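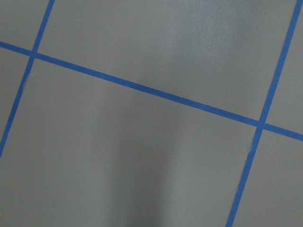 4.2 Registering the arms to the table

Each arm has its own base frame, and neither base frame is known well enough to hand an object from one arm to the other. We measure the offset between them from the lines of tape on the table. The module that does this is called Mạch. It runs before every session and whenever the planner asks for it.

Mạch takes a single wrist image and the joint angles recorded with it. The image is undistorted and converted to a hue map, and pixels in the blue band are kept. Line segments are fitted to the two edges of each strip separately, and the center line is taken as the bisector of the two. Using both edges matters at close range, where perspective makes one end of a strip wider than the other. Segments with similar direction are merged if the gap between them is short. Crossings are then computed by intersecting center lines, not by looking for corners in the image. An early version used a corner detector and was pulled off target by frayed tape and by specks on the surface.

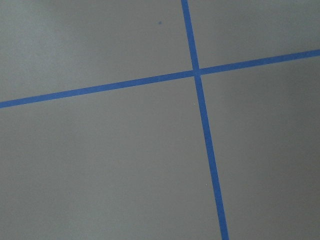 A strip laid by hand is seldom one straight line over its full length. We therefore fit each strip piecewise, with a break allowed at every crossing, and store the crossing as the midpoint between the two fitted ends. If the ends disagree by more than 2 mm on the table plane, the crossing is kept for coarse localization but left out of the final pose solve. The threshold was set by Nhàn Kim after going through the residuals by hand.

The pose solve is a least squares problem over the crossings seen so far, with a robust loss and the table plane held fixed. A grid looks the same after a shift of one cell, so the solver needs a starting guess that is good to less than half a cell. We take it from the last saved registration. When there is none, the operator moves the gripper over a known cell and confirms the cell index.

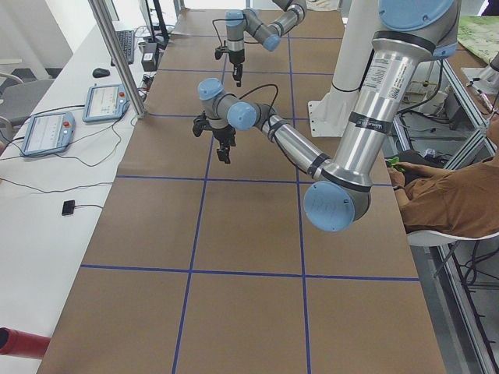 Both arms share one registration, stored as a table frame plus one transform per arm. The transforms are solved separately and then checked against each other on crossings that both wrist cameras have visited. Balex, the planner, reserves grid cells and refuses a motion if it would bring either gripper into a cell held by the other arm. In Figure 3 both grippers point down at the table, the nearer one above the second row of cells and the other above a cell toward the far end, and a pair of poses like this can be planned with no shared reservation. A cell is released once the forearm and the gripper have both cleared it.

We collected 498 wrist images for evaluation. The median time from image to updated transform was 47 ms on the control computer. In 7 images the solver returned no pose, in each case because too few crossings passed the residual check. Poonam Pathak labeled the reference crossings, and the labeling tool is part of the Jernlow package.

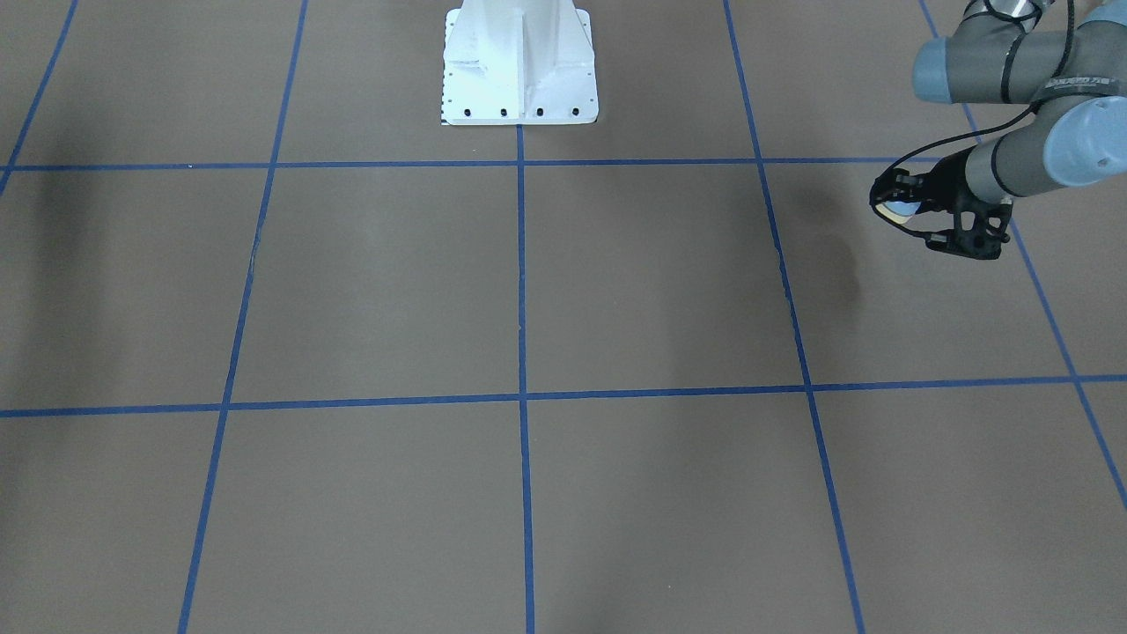
What happens when an arm hides part of the grid from the fixed camera?

The fixed camera is not used in the pose solve. It feeds only the Tuleck monitor, which compares the projected grid with the visible lines and masks out the region covered by the arm model. If the remaining lines drift from the projection, Tuleck asks for a new registration at the next pause in the task. It does not stop a motion that has already started.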